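Datden Buttons
Home / Vintage Buttons / By Weight

The Pikon Mixed Lot - vintage buttons, 900 grams
$71
In stock. Ships within 2 business days.

I buy old buttons. Mostly I buy them in jars and cookie tins from people clearing out a sewing room, and then I wash them, sort them and sell them on, and the Pikon lot is the one I'd order for myself if I were starting over. It's 900 grams of mixed buttons from shirts, coats, cardigans, dresses and who knows what else, with the broken ones already taken out. If you sew, knit, mend, make quilts or just like running your fingers through a big pile of buttons (I do!), you'll be happy with it for a long time.

Each lot is different. I don't match them to a photo and I can't hold one back for you because you spotted a green coat button you liked. What I can tell you is how I mix them, so you know what sort of thing turns up.

What goes into the bag

The biggest share is always shirt buttons, the small flat kind with two or four holes. Some are shell and some are plastic, and I put in plenty of whites and creams because those are the ones you run out of. After that come cardigan and dress buttons in colors, then a good handful of coat buttons, a few with metal shanks, a few covered in fabric, and some leather ones if I've had a lucky month. June is usually good for leather, no idea why.

I try to get sets in there too. When I find four or more that match I string them together on a bit of cotton thread so they don't get lost in the mix. You'll always find several strings in a bag, and I'll be honest that the prettiest sets get sold on their own in the Ji range, so don't expect a full dozen carved shell buttons in here.

What I leave out: anything cracked, rusty, sticky or smelly, and badges or pins. I've also stopped including celluloid. It's lovely old stuff but it breaks down and can spoil the things stored next to it, so it goes in its own listing with a note.

Sorting and keeping them

Everybody has their own system. My grandmother kept hers in one tin and tipped the whole thing out on a tray each time she needed one, which was half the fun for me as a kid and probably a big pain for her. I sort by color first and size second. Friends who knit tell me that's backward and that size has to come first, and for knitting they may be right, because the buttonhole is already made by the time you go looking.

Whatever you do, I'd start rough. Four or five piles, then split the piles that get too big. A shallow box with dividers works nicely for the ones you use every week, and the rest can live in jars.

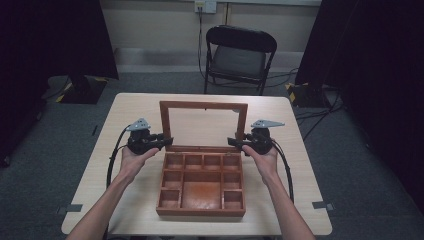 Shell is the one to be careful with. Real mother-of-pearl likes a bit of air and doesn't like bleach, vinegar or the dishwasher. I wipe mine with a soft cloth and a drop of mild soap, rinse, and dry them right away on a towel. Hold one against your cheek and it feels cool, while plastic warms up fast - that's the old test, and it's still the one I use when I'm working through a fresh tin and don't want to get up for the magnifying glass.

Metal buttons only need a dry cloth most of the time. If you put polish on a brass one you'll get it shiny, sure, but you'll also lose the dark in the pattern that made it nice to look at. Fabric-covered ones can't be soaked, because the metal shell inside will rust and come through as a brown ring. I learned that on a whole set of navy ones and I'm still a little sore about it.

Sewing them on so they stay

Vintage buttons have often outlived two or three garments, so give them decent thread. I use Budex button thread, the heavier one, and I keep a spool by the sorting tray. Double it, run it through a bit of beeswax, and lay a matchstick across the top of the button while you stitch. When you slide the matchstick out you get enough slack to wrap a shank underneath, and that shank is what stops the fabric puckering. On a heavy coat, sew a small flat button on the inside at the same time. It takes the pull off the cloth.

If the edges of the holes feel sharp (old metal and some glass can be like that), sew through with a few extra passes and check on it after the first few wears.

Before you order

I've sent out 1,435 of these lots so far and the questions that come back are nearly always the same handful, so I've put them further down the page. The one thing I'd ask you to think over first is whether you need a particular size. If you have a shirt with one button missing, please don't buy 900 grams of buttons! Write to me with the width and the color and I'll have a look through the drawers. It'll cost you far less.

Lots are weighed after the buttons have dried, and I don't count the bag or the thread. The storage box isn't part of the lot, by the way, just buttons in a plain cotton drawstring bag.

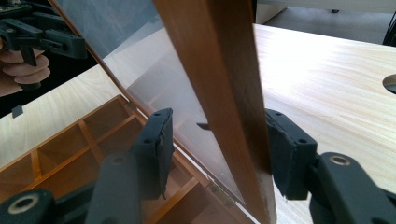 Questions I get a lot

Are they washed?
Yes, all of them, except fabric and leather, and those get brushed.

Can I ask for one color?
Not in the Pikon lot. Look at the Ji bags, they're smaller and sorted by color.

Are they safe for kids' crafts?
For older kids, yes. Keep them well away from babies and toddlers, and pets that eat things.

Can I return them?
If the bag is still tied, send it back and I'll refund the price of the lot. Once it's open it's yours, I'm afraid.

Do you buy buttons?
All the time. Send me a picture of the tin with the lid off and tell me roughly what it weighs. Postage on the big ones can eat up the whole price, so ask before you mail anything.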